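4.2 Collection of demonstrations

All demonstrations used in this study were recorded with the hand-held gripper and not by teleoperation of the arm. The operator carries the tool in one hand, approaches the object, closes the fingers, moves the object to its target and opens the fingers again. Each recording was limited to a single grasp and a single release. Recordings in which the operator changed hands, or in which the object was touched with the free hand, were removed before training.

Three operators took part. Two of them (U. Ruggiero and G. Parisi) had used the tool before; the third (J. Villanueva) had not, and was given 20 minutes of practice which does not form part of the data. The operators were told which object to move and where to place it, but were not told how to hold it. We wished to keep the natural spread of grasp heights and approach angles, as earlier trials on the Nellow set had shown that a policy trained on one fixed grasp fails when the object is shifted by a few centimetres.

In total 506 demonstrations were kept. Of these, 300 concern the bottle task, and the remainder are divided among the bowl and towel tasks described in Section 4.4. Figure 3 gives a view from the gripper camera during the bottle task.

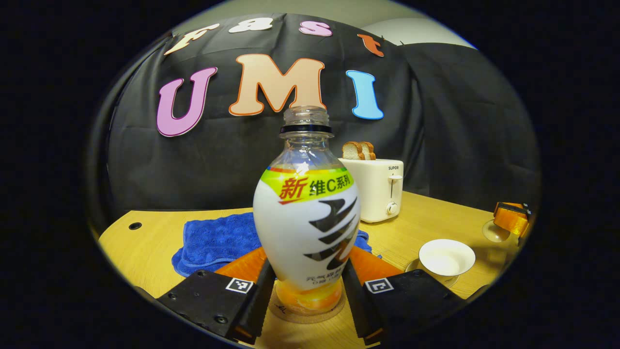
Figure 3. Gripper camera view, bottle task. The bottle is between the fingers, resting on the cork coaster.

Finger opening was estimated from the camera images alone, without an encoder in the handle. The distance between the two markers is measured in every image and converted to an opening in millimetres by means of a short calibration, carried out at the start of each session with the fingers fully open and fully closed. The square markers sit on the finger blocks themselves, one on each side, so that a bottle standing upright between the pads leaves the marker on the left finger in clear view. Where one marker was lost, the opening was taken from the other on the assumption that both fingers move by the same amount. Where both were lost for more than nine images in succession, the recording was discarded.

The wide lens has a further effect on the training data. A large part of each image is taken up by the table and by whatever stands behind it, and a policy may come to depend on these surroundings when judging position. We therefore altered the table layout after each block of demonstrations. The toaster, bowl and glass were moved or taken away, and the towel was folded afresh. The black corners left by the lens were masked to a constant value, so that small differences between sessions would not reach the network.

4.3 Filtering and alignment

Camera pose was recovered separately for each recording. Pose recovery was least reliable when the tool was brought close to a plain surface, and most failures occurred in the final part of the approach. Recordings with a sudden jump in the estimated path were inspected by S. Donati, who did not take part in collection, and were either trimmed or rejected. The remaining paths were expressed relative to the pose of the gripper at the first image, and the same convention was used when the policy was run on the arm.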